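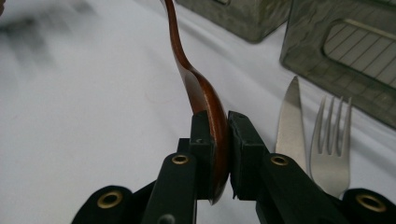
Three weeks with the Warnon hand grippers, notes typed up on the train so forgive the state of them. We're on the Orov hire plan – you pay per month, they send a pair, you record jobs by hand and the recordings go towards teaching an arm. Ours is for cutlery sorting.

## What's good

Grip. Better than I expected on awkward shapes. A varnished wooden spoon can be pinched by the bowl, edge-on, and held upright. Pads are blocky but fine on smooth stuff. Thin flat things lying on a table are harder – knives worst, forks not far behind. You learn to come in low.

Setup took 15 minutes, second time. First time most of a morning, the manual skips the pairing step altogether.

Weight OK for an hour. Elfriede Lammers did most of our sessions and wanted a break every 12 runs or so. Fair enough.

## What isn't

Cables. One to each gripper and they get everywhere. Tape them down or plan your reach round them. A wireless version is "coming in November", says the rep. We'll see.

The marker plates on top stick out more than you'd think, so deep bins are a pain. We went for see-through ones with mesh sides, along the back of the table, and left plenty of room in front for the utensils. Much quicker than the tall crates we started with.
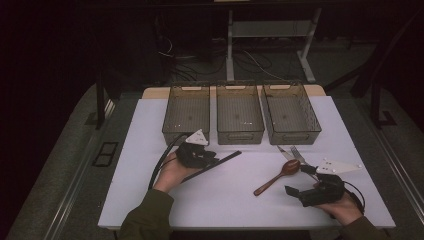

## Support

Rang twice. Eckhard Rathjen picked up both times, knew his stuff, posted a spare pad next day. Email is slower, four days for a one line anwser.

## Cost

Plan covers 1000 recordings a month, 3000 on the bigger one. We never got near the first limit. Don't let them upsell you.

## Would I keep it?

Yes, for another quarter. Tried the Harahap pair last year – nicer handles, weaker grip, dearer. Four stars out of five, one off for the cables and that manual. Will update if the wireless ones ever turn up.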